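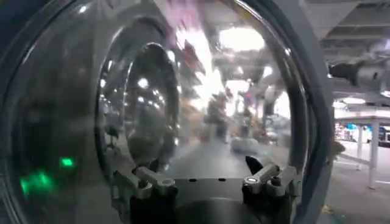
Cúpula transparente, con reflejos de las luces del techo.

Asociación Residencial Lindar
Acta de la reunión ordinaria de septiembre

Preside la sesión Sakda Petchrat. Comprobado el quórum, se declara abierta a las 18:30 y se aprueba sin enmiendas el acta anterior.

1. Biblioteca vecinal. Se informa de que el fondo asciende a 682 volúmenes, ya catalogados. La distribuidora Brindlow entregará el próximo lote en dos remesas - la segunda, de literatura infantil, queda pendiente de confirmación.

2. Horario. Se acuerda abrir la sala de lectura también los martes por la tarde. Votos a favor, 70; en contra, 30. 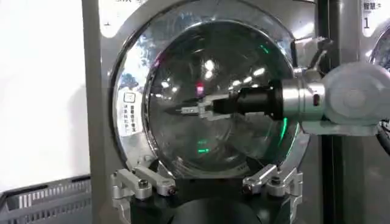
¿Cuándo entra en vigor el nuevo horario?
El primer martes posterior a la publicación de la presente acta en el tablón.

3. Convenio con Kindbridge. Se da lectura al borrador para el préstamo entre bibliotecas. La asamblea solicita que se precise el plazo de devolución y aplaza la votación.

4. Ruegos y preguntas. Un asociado pide que se revise la iluminación de la escalera de la calle Nilsuwan. La presidencia toma nota y dará traslado a la administración.

Sin más asuntos que tratar, se levanta la sesión a las 20:10.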